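Gatthorpe Institute of Applied Technology
Robotics and Automation Program
Course Handout 4: Teaching a Robot by Demonstration
Prepared by Deolinda Matos, Laboratory Instructor
Revised 23 June 2023

4.1 Purpose of this unit

Students will record a set of demonstrations on the bench arm and prepare them for training. Two methods are covered: hand guiding, in which the operator moves the arm directly, and teleoperation, in which the operator moves a leader device and the arm follows. Both methods produce the same kind of record, namely a series of joint positions, gripper commands and camera images stored against a common clock. Students who missed Unit 3 should read the notes on joint limits before the laboratory session.

4.2 Hand guiding and teleoperation

In hand guiding, the motors are set to a low holding force and the operator takes hold of the arm behind the wrist. The method is quick to learn. Its main weakness is that the operator's hands and sleeves appear in the camera images, and a model trained on such images may come to depend on them.

In teleoperation, the operator stands clear of the workspace. The images then show only what the robot will see when it works alone. The cost is a loss of touch. Most students grip too hard during their first attempts, and many approach the object too fast. The Zullari leader device used in this course gives no force feedback, so the operator must judge contact by eye.

4.3 The wrist view

The wrist camera moves with the gripper. It gives the closest view of the grasp and the poorest view of everything else. When the arm turns or travels quickly, the background smears while an object held in the fingers may stay fairly clear.

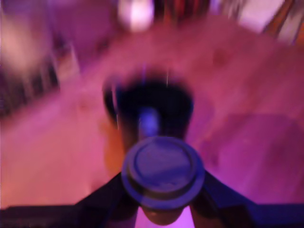 Figure 4.1. Wrist view with a lidded cylinder held between the gripper fingers.

Students should note how much of the lower part of the view is taken up by the lid in Figure 4.1. Once an object is held, it can hide the very place where it is to be set down. For this reason the course requires at least one fixed camera in addition to the wrist camera.

Blurred images are not deleted one by one. Removing single images breaks the timing of the record. If blur is present through most of a demonstration, the whole demonstration is marked "R" in the log and recorded again at a lower speed.

4.4 The fixed view

The fixed camera shows the arm in relation to the table and the objects on it. It is used to check the approach path, the clearance above nearby objects and the position of the cables. Everyday objects may be left on the table. A model trained only on a bare surface often fails when other things are present, and the final test in this course is carried out on a crowded table.

Colored lighting is permitted, provided that it is entered in the log. Strong color from one lamp can change the apparent color of an object so far that a label such as "the blue cup" is no longer useful. Objects should be named in the log by shape and use.
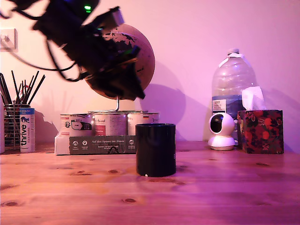 4.5 Recording procedure

1. Confirm that the emergency stop is within reach of the operator and that the partner is seated at the recording station.
2. Start the Tak recorder and check that every camera is listed.
3. Move the arm to the home position. Wait for the partner to say "recording."
4. Perform the task once, at an even pace. Do not talk through the motion or pause to plan.
5. Open the gripper fully before withdrawing it from the object.
6. Return to the home position and stop the recorder.
7. Enter the result in the log as S (success), F (failure) or R (repeat).

Each pair will submit 54 demonstrations. Failures are kept and submitted with the rest.

4.6 Assessment

The log and recordings count for 29 percent of the unit grade. The remainder is based on the written report, which must not exceed 3,000 words. Reports are submitted through the Gukmont course site. Questions on grading should be addressed to Jaime Fonseca, Program Coordinator.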